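Home | Modules | Week 9 | Reading list | Log in

Household and Shop-Floor Automation
Handout 9: Can machines do the chores yet?
Posted Monday by Asuka Kudo

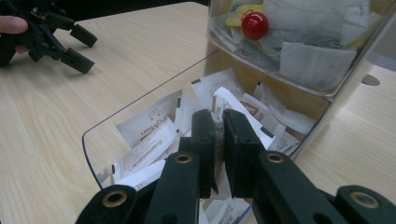 Diarmuid Coughlan, in the margin of last year's version of this handout, objected that a chore is the wrong unit. People talk about "doing the kitchen" when they mean a long string of small jobs, and a machine may manage most of them and still leave the kitchen undone. We will keep the word, but his objection runs through everything below.

1. Small jobs that look easy

Take sorting packets. A clear tray holds a jumble of flat paper sachets, and a two-finger gripper has to take hold of one. For a person this needs no thought. For a machine there are at least four separate problems.

Finding an edge. White packets overlap, and one white edge on another gives a camera little to go on. Printing helps a bit, but the same lettering may be tilted or facing the wrong way.

Clear plastic. Depth sensors often see through a transparent wall or get a false reading from it. The contents show, the wall does not, and the fingers hit it.

Getting one only. Thin paper slides and sticks. Two flat pads closing on a pile may pick up one packet, three or none. People feel the difference. Most grippers have no sense of touch worth the name.

Soft things. A tea bag changes shape when you squeeze it. A small hard ball does not, but it can roll away. The same grip force will not suit both.

2. Home and shop floor compared

On the shop floor you can change the job to suit the machine. Packets arrive on a belt, all facing the same way, and suction does the rest. The Postma packing line, which we covered in week 4, was rebuilt for this and runs with very few stops.

At home you can't do that. The Indora trial put an arm in 24 kitchens and asked it to restock a tea drawer. It finished without help in nine of them. Most of the failures were at the first pick - the arm closed on nothing, or on too much, and carried on as if all was well.

3. Speed

A student timed on the same drawer took 40 seconds. The arm took roughly 30 minutes where it finished at all. Speed matters less if no one is waiting, so overnight work is the usual argument for home machines. It only holds if the machine can recover from its own mistakes.

4. For the seminar

Pick a chore you did this week and write down each separate grasp. Mark the ones where you used touch more than sight. Bring the list. Read the Vesovley chapter on bin picking first, sections 1 to 3 only.

Comments (3)

Nicanor Bustos
Does suction work on tea bags? I would have thought the air goes straight through the paper.

Asuka Kudo
It leaks, yes. Wrapped ones are much easier. We come back to this in week 10.

Arnar Blöndal
The link to the Vesovley chapter asks me for a password.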